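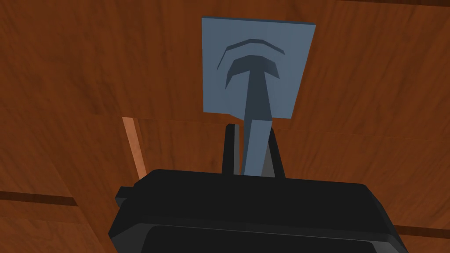 2025-09-22

Glue-up tests, round two. Warlow bench, back shop.

Same board stock as last time, cut to 270 mm. Two glues: the hide glue Ntombi cooked up, and the Tistent stuff in the white bottle. Clamped all of them the same way. Left side of the rack = hide, right side = Tistent. DON'T swap them, I only put pencil marks on the ends.

Hide glue gelled on me before I got the third pair closed. Shop was cold. Warmed the boards with the heat gun for the next lot and got much better squeeze-out. Should have done that from the start, it's in Ntombi's notes from the Flellside job and I didn't read them.

Tistent went on fine. Runny. Drips all over the wax paper, one board slid sideways under the clamp and I had to back it off and start over. That one is marked X, leave it out of the numbers.

Break tests on the first batch (older ones, full cure):
hide, best: 1,034 on the gauge, wood tore before the joint did
hide, worst: 94. Starved joint, shiny patches, hardly any glue left in there. My fault, too much clamp
Tistent: all of them let go in the wood, didn't write down the first reading, dumb

Gauge sticks below 200 so I don't trust the low one much. Tap it before reading. Ayanda says Dlamini will recalibrate it if we drop it off, they want it for a week though.

Ayanda Rampersad came by, thinks we're planing too far ahead of gluing. Faces go dull overnight. She wants a fresh-planed set against a day-old set, same glue, same clamp. Fair. Will do with hide only, not enough Tistent left for both.

Scraped the squeeze-out at the rubbery stage this time. Much nicer than chiseling it off hard. Hide glue washes off with a warm rag, Tistent does not.

Iron in the number five has a nick, leaves a little ridge down every face. Reground it twice, still their. Check that isn't what's opening the joints up.

To do
- more wax paper
- fresh vs day-old set
- ask Ntombi Xaba for the glue pot thermometer back
- end grain samples, push to October
- label things in PEN

Clamps stay on till tomorow lunch.

We use cookies to make this site work and to see which pages get read. Accept all | Manage settings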